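Rasgate Robotics Club
27 June 2023

Okay, long thread, because so many of you asked what the summer group is up to and I keep promising to write it all down. Get yourself a coffee!

We have 14 students this year, most of them brand new to robotics, and they've named their project Ilska. I asked why and got three different answers, so I've stopped asking.

The plan is simple to say and hard to do. The arm has to reach down, pick up a small part and set it back on the table without knocking anything over. All of it happens in simulation first, and if the numbers look good by August we get bench time over at Redgate (I'm more excited about that than the kids are, I think).

The first week was mostly installing things. I won't go on about it, but if you've ever tried to get the same software running on a room full of hand-me-down laptops, you have my sympathy and I'd love to hear how you did it.

Week two was coordinates. One pair had their z axis upside down for a whole afternoon and the arm kept trying to dive straight through the table. They found it themselves, and the cheer was so loud that the chess club next door came over to see.

Since then we've been working on the approach move, the part where the gripper gets over the piece and points down before it does anything else. We run it 50 times and write down every miss. Our best batch so far had 34 good ones, up from a first try I promised never to post.
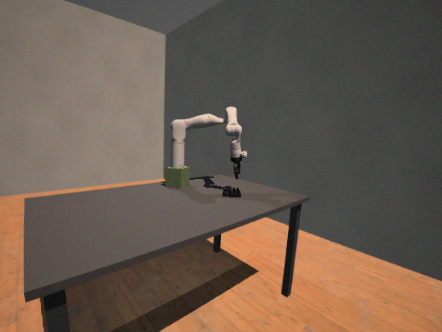 Our simulated arm over the table, gripper pointing down, with the little black pegged piece in front of it.

Next up is the grasp itself, and the big argument is how slowly to come down. Half the group wants it crawling. The other half would like to get home for dinner.

If you have a spare monitor or a working mouse you don't need, please message me, we'd put it to good use. And thank you to everyone who sent snacks, they were gone in about 3 minutes.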